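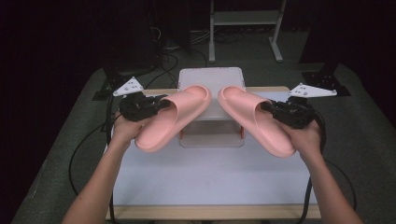
# Jitter, Buffers and the Price of a Steady Stream

Packets sent at even intervals rarely arrive at even intervals. Each one crosses a chain of switches and routers, and each of those devices holds it for a time that depends on whatever else is waiting. The variation in arrival time is called jitter. It is a separate quantity from delay: a link can be slow and perfectly regular, or fast and badly uneven.

Voice and live video suffer most. A web page that loads in small bursts still loads. A speech decoder needs its next piece of sound at a fixed moment, and if the piece is missing the decoder must play silence or guess.

## Where the variation comes from

Queues are the main source. When several inputs on a switch feed one output, packets wait their turn, and the wait grows and shrinks with the load. Wireless links add a second source. A radio that finds the channel busy backs off for a random interval, and a damaged packet has to be sent again.

Min-kyu Moon maintains the voice network at Odardale, a regional operator with 149 branch offices. Most complaints there are logged between nine and ten in the morning, when file synchronisation starts on the office machines. "The link is never full over a minute," Moon says. "Over a few milliseconds it is full all the time, and the graphs don't show it."

His point concerns averaging. A monitoring tool that samples once a minute reports moderate use even when the output queue fills and drains many times between samples. Moon's group now records queue depth at the device itself and keeps the peak value as well as the mean.

## The receiving end

The usual remedy is a jitter buffer. The receiver stores incoming packets briefly and releases them at a constant rate. Packets that arrive early wait longer; packets that arrive late wait less. One that arrives after its release time is discarded, even though the network delivered it.

A deeper buffer discards fewer packets and adds more delay. In conversation the added delay is noticed as people begin to talk over each other. A fixed buffer must therefore be set for the worst conditions expected, and the user pays for that setting when conditions are good.

Adaptive buffers change depth during the call. Zyanya Lozano, who wrote the playback code in the Rulen client, prefers to make changes during pauses in speech. When no pause comes, the client stretches or shortens the sound slightly – a change most listeners miss if it is kept small.

"Growing the buffer is easy," Lozano says. "Deciding when to shrink it took us most of the work. Shrink too soon and the next burst catches you."

Rulen stores the delay of the last 1,008 packets and sets its target from the slow end of that record. Earlier versions used the mean, which followed ordinary traffic well and failed on bursts.

## Shaping at the source

Some jitter can be removed before it reaches the receiver. Priority queuing lets marked voice packets leave ahead of bulk data, although a large data packet already being sent must still finish first. On fast links that wait is negligible. On a slow uplink it can exceed the spacing between voice packets.

Pacing is the other method. The sender spreads its packets evenly instead of releasing them in a block. Odardale applied pacing to its synchronisation servers in March, and changed nothing on the voice side. At the Wallum office, peak queue depth on the uplink fell from 149 packets to 16. The Castaño office, which has an older router, saw a smaller fall, and Moon has its replacement listed for the next maintenance window.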